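Ji Puts Its Tour Merch on Sale Early, and the Yellow Sweatshirt Is Already the Favorite

17/04/2018

Fans of Ji have been wearing homemade shirts to shows for so long that it was starting to look like a uniform. Now the band finally has a line of its own.
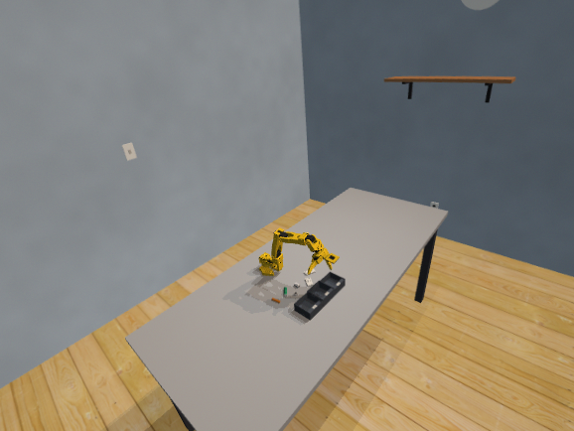
The four-piece put its first proper merch collection online this morning, a full five months before the tour kicks off in September, and it's a good one! The clothes were made with Lernix, the small Irnthorpe label best known for boxy denim jackets and very long scarves, and you can see its fingerprints all over the range. Nothing looks like a black T-shirt with a list of cities slapped on the back (although there is one of those too, for the traditionalists, and it's lovely and soft).

The piece everybody seems to want is the sweatshirt. It comes in a warm, slightly mustardy yellow with "Call Me From the Ferry" stitched across the shoulders in dark green thread, a line that anyone who has had the last album on repeat will know from the second verse of "Ivness." The lettering was copied from the drummer's handwriting, wobbly F and all, and it's much sweeter for it. The sleeves run long, the neck is a bit loose, and it's cut the same for everyone, so if you like a closer fit you'll want to go down a size.

Then there's the denim jacket, which is the big splurge of the collection at $130. Lernix took its regular jacket, dropped the collar, swapped out the buttons for little enamel ones with the band's name on them and lined the whole thing in striped cotton. Only 100 are being made, each with a number sewn inside the pocket. That's going to sting for anyone who waits until payday, but the label says the stripe came from a single roll of old fabric and it won't be able to match it again.

The band has been dropping hints for weeks, of course. The bass player wore the yellow sweatshirt through the airport back in the winter, under a big coat, with just enough of the stitching showing to get the fan accounts going. Then the singer turned up to a radio interview in the jacket with the sleeves rolled to show off the lining and refused to say where it came from. People worked it out in an afternoon from the enamel buttons, which is seriously impressive detective work.

What makes the whole thing such fun is how much of it is pulled from the songs. There's a pair of socks with tiny ferries running up the ankle. There's a bandana printed with the chords to "Lamp Oil," so you could in theory learn the song while wearing it around your neck. And there's a tote bag in heavy cream canvas, big enough for a couple of records and a sweater, with a pocket inside for your keys. The tote has a street map of Irnthorpe on one side, with a small red star over the bowling alley where the band played its first show. If you've never been, the place still has live music and the fries are excellent.

Prices outside of the jacket are pretty friendly as band merch goes. The socks and bandana are the cheapest things in the shop, and they're also the easiest to mail to a friend who can't make it to a date. Orders are limited to 2 of any one item per person, a rule that should help keep the sweatshirts out of the hands of resellers, at least for a little while. Sizes run from extra small up to 4X in everything except the jacket, which stops at 2X. Fans have already been asking about that in the comments, and we'd love to see it fixed if there's ever a second style.

The clothes will be sold at the shows too, though the band has said the merch table will carry a smaller selection, with one shirt design you can't get online. It hasn't been shown yet. The only clue is a blurry close-up posted late last night, a patch of pale blue with what could be part of a wave or possibly the edge of a bird's wing. Our money is on the bird, given that the new single is called "Heron Weather," but the comments are split and getting quite heated about it.

As for how to wear the sweatshirt, the keyboard player's version is the one to copy. For the launch pictures it went over a long white pleated skirt with beat-up sneakers and the cuffs pushed to the elbow, and it looked so good that at least one person in this office has already dug a skirt out of storage. It also works with plain old jeans, especially if you tuck the front in just a little.

The collection is in the band's web shop now, with the first orders going out next week. Tickets for the September dates go on sale to mailing list members on Friday morning, and the opening night in Irnthorpe is expected to go fast.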